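Sumlow Community Radio
Music Programming Meeting: Minutes

Present: Sarmīte Pētersons (chair), Imad Khoury, Poppy Lockwood, Elias Smadi
Apologies: Jihad Salameh

1. Previous minutes
Accepted without amendment. Moved P. Lockwood, seconded E. Smadi.

2. Record library
I. Khoury reported that 709 vinyl titles are now entered in the catalogue. Entries for compilation albums list the label under "artist" and need correcting. Duplicate copies are to be held until the catalogue is complete. Colour stickers will no longer be used to mark genre.

3. Friday folk program
P. Lockwood proposed extending the program from 60 to 80 minutes. E. Smadi noted the overlap with the Dabbas relay. Agreed to trial the longer slot from January, with the relay moved back accordingly.
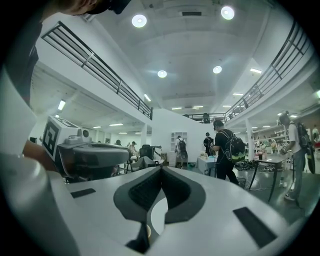 Sumlow, 24th October

4. Live sessions
Kiment have confirmed for the next studio session. They require 2 vocal microphones and a direct line for the keyboard. Ollow have asked to play an acoustic set of original material. Accepted, subject to J. Salameh confirming studio availability.

5. Local content
Local artists made up 18 per cent of tracks played last quarter. Presenters are reminded to log the artist's home town with each track. Blank entries are counted as non-local.

6. Playback levels
E. Smadi advised that digitised cassettes are going to air noticeably quieter than other material. Files are to be normalised before upload. The older transfers will be redone as time permits.

Actions
I. Khoury: correct compilation entries.
P. Lockwood: revised folk program running sheet.
E. Smadi: circulate level settings to presenters.
J. Salameh: confirm studio for Ollow.

Meeting closed 8.40 pm.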